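Wenn die Hand nicht mehr loslassen will

Lesezeit: 2 Minuten

Eigentlich wollte ich heute vom Umzug nach Brorkwood erzählen, aber dann kam uns im Mai das Greifproblem dazwischen, und das beschäftigt mich jetzt seit 43 Durchläufen. Unsere Steuerung Vavine meldet »Hand offen«, und die Finger der rechten Hand bleiben trotzdem krumm. Ich habe also erst einmal lange auf Knöchel und Federn gestarrt (und dabei meinen Tee vergessen, wie immer).
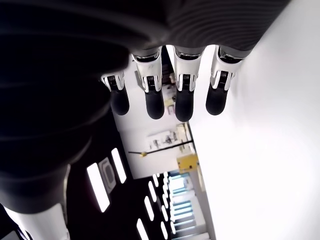

Was wir bisher wissen

Der Fehler kommt nur bei weichen Sachen, bei harten Bechern nie. Wir üben deshalb mit dem lila Plüschtier, das ich inzwischen richtig ins Herz geschlossen habe!
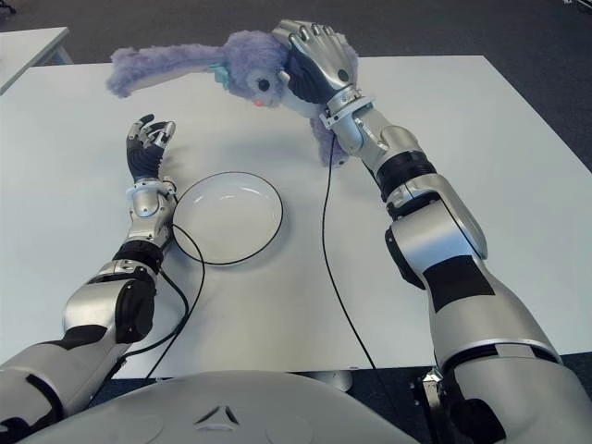

Plüschtier in der rechten Hand, die linke ist frei.

Mein Verdacht: Der Kraftwert bleibt bei 700 hängen, obwohl er auf null fallen müsste. Bis das geklärt ist, greift bei uns keiner in die Nähe der Finger, und der Not-Aus liegt griffbereit. Ach ja, und die Kabel auf dem Tisch möchte ich auch noch ordentlicher führen.

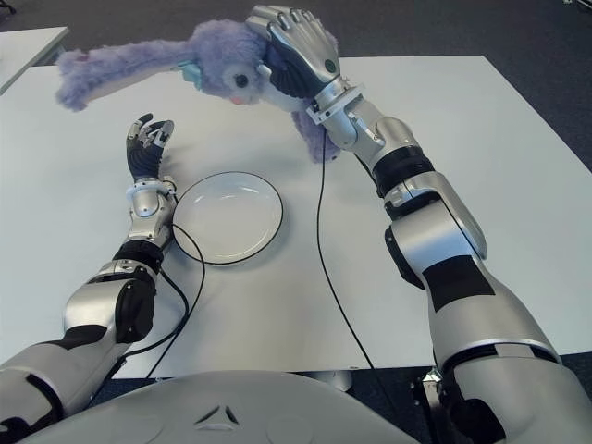 Über dem Tisch, mit den Kabeln an beiden Handgelenken.

Morgen früh spiele ich den alten Stand von Vavine auf und fange von vorne an.

Kommentare (2)

federkern: Den hängenden Wert hatten wir auch, bei uns war es der Filter.

mokka_124: Armes Häschen, oder was es ist!

Zuletzt im Blog
Sindunow im Regen
Kabel beschriften, zweiter Versuch
Besuch bei Cârstea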